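Lena Duda
2024-02-16

Thread, as I've been meaning to get this off my chest. My nan's house in Pivthorpe was built in 1948 and has never once been the same colour as its council record, which says "cream". I've just spent 24 days trying to get that word changed.

It matters because you can't repaint in the heritage bit unless the new colour matches the recorded one. Nan's place is green. It has been green since before my mum was born.

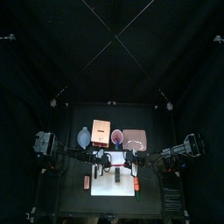
So I rang. I was 186th in the queue, which I felt was a bit showy of them. The hold music was a pan flute doing its best with a power ballad.

A lovely bloke told me I needed form 3233. The form asks for the current colour and has a drop-down menu. The menu has one option. It's cream.
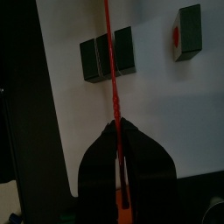
Red cord, close up.

I wrote "green" in the field marked Other Hazards and posted it. They wrote back asking whether the green was contained.

Nan's view is that we should paint it purple and let them sort it out - she's 91 and has stopped fearing letters.

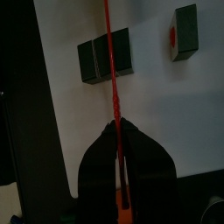 Betancur replied that their place went through the same thing and the trick is to ask for a site visit, as the inspector has to write down whatever colour is in front of him.

Right, site visit booked for March. Nan is already baking for it.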